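Subject: Re: [mellor-households] Dropping the landline at the June changeover
Date: 3 Mar 2020

Replying on list, as I suspect others got the same letter.

> Clillance are offering to move all of us on the Mellor
> exchange to their Ultent plan before the June changeover.
> The rep told me we'd save up to $400 a year per household
> and that the phone keeps working just as it does now.
> If 20 households sign together they waive the setup fee.
> Is there any reason we shouldn't put our names down?

I can think of a few. I've read the letter twice and the terms once, which took most of an evening, and I'm not convinced by any of it.

1. The saving

It's worked out against the dearest plan Clillance sells, and I doubt many of us are on that. I went through my own bills and last year's came to $446 all up, calls included. To save what the rep is promising I'd have to be paying them next to nothing, and the Ultent plan is not next to nothing. Check your own bills before you believe a figure from somebody on commission.

2. The phone in a blackout

"Just as it does now" is a big claim. My old handset draws its power down the line, so when the electricity goes I can still ring out. The new one plugs into a modem, and the modem plugs into the wall. There's a battery you can buy separately (page 10 of the terms, in the small type) but no word on how long it lasts. We lose power here every summer. I'd want that answered in writing, with hours in it. 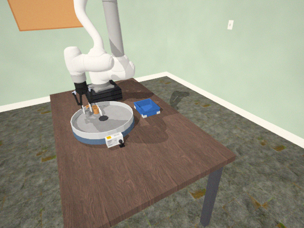

3. The waived fee

Read the bit about leaving early. The setup fee is waived only while you stay the full term, and if you go before then it comes back on the final bill. That's a deferred fee with a nicer name. The group of 20 also has to sign on the same day, so there'd be neighbours leaning on neighbours, and I don't care for that.

4. What I'd do instead

Ask Fomen for a quote. They're no saints either – I had months of grief with them over a line fault – but they do publish their prices and you can leave with a month's notice. If you have a medical alarm or a monitored burglar alarm, ring the alarm company before you ring anybody else and ask whether it will work over the new service. Some of the older ones won't.

I'm happy to be shown I'm wrong on the battery. If anyone has it in writing from Clillance, please scan it and send it to the list. What the rep said over the phone doesn't count.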